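Put the Tubes Back in the Rack

April 7, 2021

I think most of the trouble people have with a small work table comes down to what they do with things between uses. I don't mean the big cleanup at the end of the day. I mean the few seconds after you put something down and before you pick up the next thing.

Test tubes are a good case. A tube is round, it is light, and it has no flat side to rest on. It was made to be held by something else. When it is standing in a rack you can read its color and see how full it is without touching it. When it is on its side you have to pick it up or bend over it, and if the cap isn't tight you have a second job.

I write this column for people who set up shared tables in schools, clubs and homes, and I hear the other side often. After my October piece on storage, a reader from Opoku wrote that racks are fussy and that a tube on the table is easier to grab. I've thought about that and I don't agree. A tube on the table is easier to grab once. After that somebody has moved the notebook, or the tube has rolled, and you are looking for it.

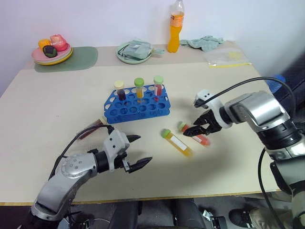

What a half-filled rack tells you

A rack with empty holes is useful information. It says there is room, and it says the job isn't done. With three tubes standing in the back row of a blue rack and others lying on the table beside it, I know what the next step is without asking. I can't say the same for a drawer or a box with a lid.

I'd also argue for filling the back row first. Plenty of people start at the front, where it's easiest to reach, and then every later tube has to go over the ones already standing. Start at the back and your hand never crosses a full tube. The Plillitz handout that many clubs still pass around says to fill from left to right and leaves it there. I would add one line about rows.

Color helps too, but only up to a point. Dark red-brown next to orange-yellow next to red is easy to tell apart in good light. In poor light the two darker ones start to look alike – and caps that are mostly some kind of green don't help much. A label does. If I had to pick between colored caps and plain paper labels, I would take the labels every time and write on them before the tube is filled.

The rest of the table

The harder question is what else belongs there. Shared tables collect things. A plate, toy food, a folded cloth or bag, a bottle of orange drink – none of it is in the way if it stays toward the back, and I've stopped asking people to clear everything. The front of the table should be for the work. I do draw the line at drinks when the tubes hold liquids of the same color, and I'd move the bottle to a shelf.

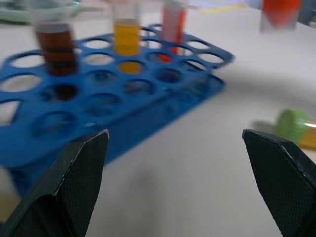
Three tubes upright in the back row, one with a green cap still lying on the table.

Some readers will say this is a lot of fuss over a tube. Maybe so. But the Brelleo table, which I helped set up, has 14 tubes and one rule, and the rule is that a tube is either in your hand or in the rack. It takes no training and children pick it up quickly. We tried a longer list of rules first and people didn't read it.

I would start with that rule and leave the rest of the table alone for a while.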